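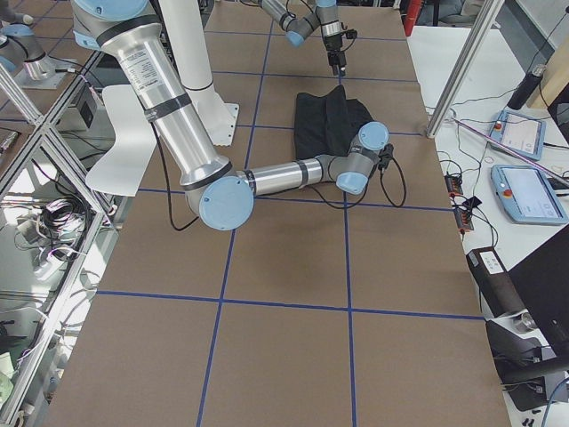 Does it stay folded once you put it down, a customer wrote to me in August, or does it puff back open like my old one the minute I turn around? I liked that question so much I moved it to the top of the page. My answer was that it stays put pretty well if you press the fold with your hand, and it'll still look like a folded cloth, with creases and soft corners. It won't look like a hotel napkin. If you want hotel napkins I'm happy to point you to the table linen page!

Zernau Everyday Cloth
Item 792
Colors: black, slate
Size: 43 inches square before washing
Fabric: 80 percent cotton, the rest polyester
Edges: turned twice and stitched
Sold one at a time or in a pack of 8

What I use it for

I started carrying these because I kept stealing them from my own sample shelf. They're plain woven cloths with no print, no logo on the front and a small care tag in one corner. One lives over my sewing machine. One goes on the back seat of the car when I bring plants home from Stadham (potting soil gets everywhere and I've given up fighting it). Two or three more go around boxes when I'm packing glass, and the rest sit in a pile by the ironing board, where they are not being ironed.

They're big enough to cover a small table with some hanging over the sides, and thin enough that you can fold one down to a stack you can carry in one hand. I wouldn't use it as a picnic blanket, at least not on damp grass. It's a single layer and you'll feel every bit of the ground through it. For that job the Marras throw is the one I'd pick, and it's heavier and costs more, so there's your trade.

Folding it

I fold mine in half, then in half again, then into thirds so it ends up as a rectangle that fits my shelf. A table with lines on it makes this so much easier. Blue tape on a brown cardboard cover does the job, and you can line an edge up with the tape without getting out a ruler. If you fold a lot of laundry or pack orders at home, try it, it's cheap and you can peel it up when company comes.

Start from a corner. Pick the corner up, don't grab the middle, and let the rest lie flat while you bring it over. Once the first fold is down, run your palm from the fold out toward the loose edges, then do the next one. The black shows every bit of lint on the table, so wipe the table first. I say this as someone with a white cat.
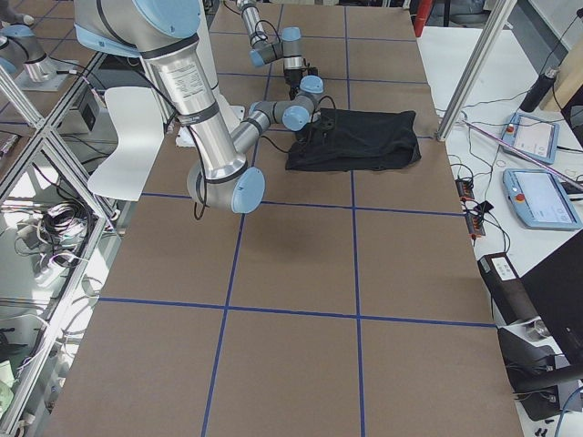 Washing and wrinkles

Wash it warm with dark things before you use it, twice if it's the black one and you plan to put it on something pale. It gives up a little dye the first time. After that I've had no trouble, but I still wouldn't throw it in with a white shirt. It shrinks roughly an inch each way and then it's done shrinking.

Now, wrinkles. It's mostly cotton and it creases, and if you leave it balled up in the basket overnight it'll creases-within-creases on you (I don't know what else to call it). Hanging it up for a while gets the worst out. A quick shake first helps too, and so does taking it out of the dryer while it's still a tiny bit damp. A medium iron will flatten it completely, if you're the kind of person who owns a medium iron and knows where it is.

Bleach will ruin it. Fabric softener won't, but it makes the cloth less good at wiping things up, so I skip it.

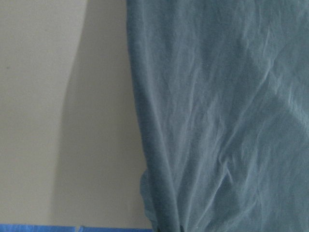
Creases up close, with the cloth hanging.

Black or slate?

Black hides coffee and grease and shows dust. Slate hides dust and shows grease, though less than you'd think. Slate is a dusty blue gray, a quiet color, and it can look a good bit different from one room to the next, so please don't order it to match a couch from what you see on your screen. Send me a note and I'll mail you a snip of the fabric, no charge.

I get asked for white all the time. Zernau doesn't make this weave in white and I've stopped nagging them.

Which pack to get

If you've never had one, buy one. Use it for a month and see whether it keeps turning up in your hands. The pack of 8 is all one color, because that's how it reaches me, but if you'd like half and half, put it in the order note and I'll swap them around at my bench before I tape the box. Takes me two minutes.

The Skunesero storage bin (on the bins page) holds the whole pack folded the way I described, with the lid shut. It also holds the pack stuffed in any old way, but then you have to sit on the lid.

Shipping and returns

Orders in before noon usually go out the same day. Unwashed cloths can come back to me for a refund. Washed ones can't, unless a seam has let go, and in that case just email me a picture of the seam and I'll send you a new cloth. Keep the old one for the car.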